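I have become the sort of person who gets excited about a dish rack, and I'm not even slightly sorry! It started with the plates. We've been using the same ones for years (chipped, heavy, a horrible brown) and I finally gave in and bought a few from the Vavis range. They're a pale creamy colour that goes a tiny bit green in some lights, with a little raised rim so the gravy stays where you put it. I love them. I've been eating toast off them at all hours just for the pleasure of it.

The trouble was where to put them. I don't have a dishwasher and the draining board is hopeless, so I went looking for a rack and spent far too long on it. The Gruvo was lovely but 328 mm wide and it would have blocked the tap. The one I settled on is the small Etilus, which cost me 9 pounds and holds the plates upright without them leaning on each other.

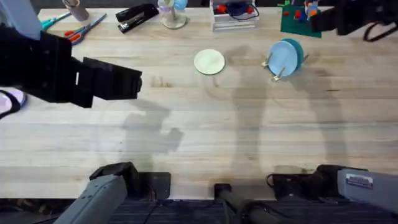
What I like best about drying plates on their edge is how little you have to do. You rinse, you slot them in, you go and have your tea. I used to stack them flat on a towel and there was always a damp ring underneath the bottom one, and then the towel needed washing too. Now I do the whole lot in three minutes after breakfast and the table is free again. One small tip: put the plate in from the top and let it drop the last bit gently, as pushing it in at an angle scrapes the rim.

Having sorted the plates I got carried away and started on everything else that lives on that table. It's a big wooden thing, all long planks and little dark knots, and it has picked up a few faint stains over time that I've grown fond of. It's also where we do absolutely everything, so the far side collects bits. A stapler, a paper cup, whatever I was holding when the phone rang. I keep meaning to get a tray for it all.

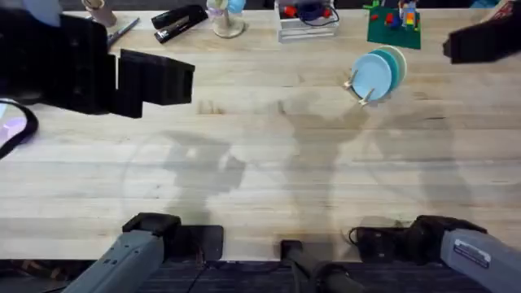
Gallardo, November

A tray has been ordered! It's coming next week, and I've already decided that the stapler is going at the back. I've also bought a 200 ml bottle of oil for the wood, so I'll be doing the table one evening when it can be left alone overnight. Does anyone know if you need to sand first? I've read yes and no in equal measure and I'm itching to get started.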